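Subject: Re: [vindgate-kitchens] Black sink or steel sink?

Hello all,

On the list in October it was written:

> We are going to change the sink in the Vindgate flat. My husband
> wants black, I am afraid that every drop of hard water will show.
> Does anybody live with a black one? And is a white worktop next to
> it a mistake?

We have a black sink in a white worktop at Soylu, with tiles behind, and I am content with it. The lime does show, mostly on the rim. I wipe the rim each evening with a cloth and a little vinegar, then rinse well, and it takes me less than 5 minutes. 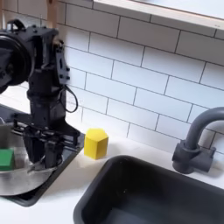
For the washing up I prefer to stand a steel bowl in the sink. It saves water, and small things can be washed in it without going down the drain. Please measure your bowl before you order the sink. Our first bowl was too wide and we had to give it away.

The white worktop is less trouble than I feared. Tea leaves a mark if it stays overnight, but baking soda removes it. The joint behind the sink needs more attention, and I have renewed the sealant there once in 4 years.

I hope this is of use to you.

With kind regards,
a member from Soylu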